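How a Gripper Learns to Fold

My name is Florian Kälin, and I build things in a shared workshop called Werkik. This winter we are making a folding helper. Its name is Banix.

Think of your own hand. When you pick up a shirt, your thumb and one finger come together and hold the cloth. A gripper does the same with two hard fingers. A person holds it and moves it, and later a robot can learn from these movements.

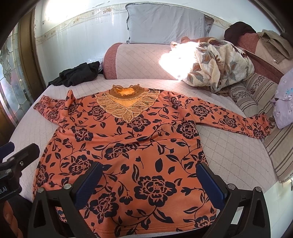 Cloth is difficult for a robot. A cup always keeps its shape, but a shirt can look different each time you drop it. So we begin with clothes that lie flat, like the orange top with the big dark flowers. Its sleeves are stretched out to the sides, and this helps to find where a fold can go. The blue pads on the fingers have a rough pattern. Smooth plastic slides on thin cloth, so we like a bit of texture there.

In December we wrote down 33 folding tries. Now we have 184, and we still want more. 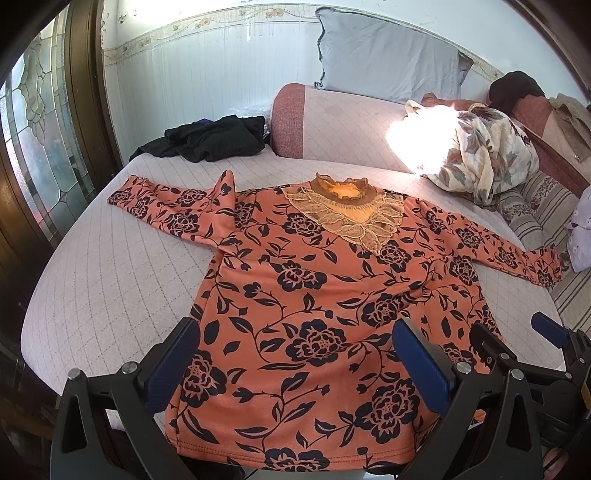 The two blue-padded fingers lean inward over the blouse.

Try it at home! Put a T-shirt flat on your bed and fold it using only one thumb and one finger of each hand. How many folds do you need? My best is seven.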